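**Notes for the chores talk (20 min slot, keep water handy)**

Start with the laundry question. Ask for hands: who'd let a machine fold their shirts today? Wait for the laugh, then ask again about towels. More hands every time!

Slide 2. Where we stand. Floors, yes. Lawns, mostly. Anything with a handle, a lid or a wrinkle, it depends a lot on the day. Say early that I love this stuff and that I'm still doing my own dishes.

Slide 3. The Alteddale numbers. 1,485 tries at everyday chores, 23 different chores, same table. Don't read the chart out loud. Point at the towel bar (tall) and the bag bar (short) and let people look for a second.

- Hard objects with one shape: going well
- Cloth: much better than last September
- Thin plastic: ugh, but so interesting

Slide 4. Elsie McKinnon's rule from the Jallon packing floor: a chore counts as done when the person next to you doesn't have to touch it again. Pause here. It changes how you grade everything, and half our "successes" at Hoani went away when we used it.

Slide 5, leave it up through the bag story.
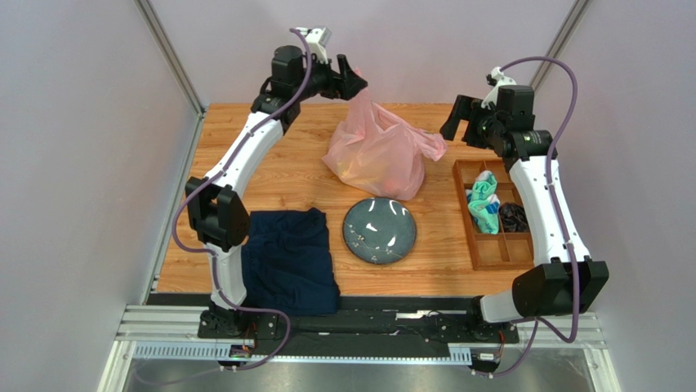
Bags are my favorite hard problem, and I could do the whole slot on them (don't). A bag has no shape of its own, it changes every time you touch it, and the stuff inside shifts too. Look at the two handles on this pink one: the left is pulled up to a peak at the gripper, the right is a crumpled loop just under open fingers. Your hands sort that out while you're talking to someone. For a machine, that second handle is a whole research question, and I think it's a great one!

If time: the Zusora shop-floor story, short version. Skip the forklift part.

Last slide. "Yet" is doing a lot of work in the title. My guess for the next 2 years is sorting and putting away, with a person nearby. Cooking, no. Then questions. Repeat each one into the mic.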